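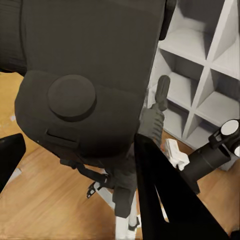
Can a robot tidy up a living room on its own yet? Some of it, slowly, and only if you're relaxed about where things end up.

4. Putting things away

I went into this part of the study thinking the shelf would be the easy bit. A cube shelf doesn't move, it has no doors, and every compartment is a box with one open side. We had already spent most of March fighting with drawers, so I figured we'd earned a break. We had not.

Figure 3. Simulated shelf task, wrist view. The six compartments look empty where their interiors show.

We ran 837 episodes in the simulator with two controllers. Zudo plans the whole arm motion before anything moves, while Vlad corrects itself as it goes (and yes, we kept the silly code names all the way to the paper). Each episode asked for one household item to be picked up off the floor and left in a named compartment. We counted an episode as done if the item was fully inside the right box when the arm backed out. It could be upside down for all we cared!

Vlad did better on the pickup, which I expected. What surprised me was how little that mattered later on. Once the item was in the grip, both controllers got into the same trouble: the arm would come in tilted, the wrist would pass too close to a divider, and the planner would back off and try again. We allowed 8 tries per episode and then called it. A person doing this chore just turns their hand a little and shoves the thing in — I timed myself at home with a pile of mail and a sweater, and it took me some 9 seconds.

Soft items were worse than hard ones, and I don't think our simulator is fair to them. Cloth in the Rusia engine is stiffer than any towel I own, so I'd read the towel numbers in Table 2 as a loose guess. The hard items (blocks, cups, a shoe) I trust a lot more.

We also tried the obvious fix of keeping the wrist level before it reaches the shelf. It helped with the lower row and hurt with the top row, where the arm runs out of comfortable ways to bend. Mixing the 2 rules by row got us most of the gain, and it's what we used for the Skurbridge apartment layout in Section 5. I'd love to say we derived that rule from something. We eyeballed it from the failure clips over one long afternoon, and the thresholds are listed in the appendix exactly as we typed them in.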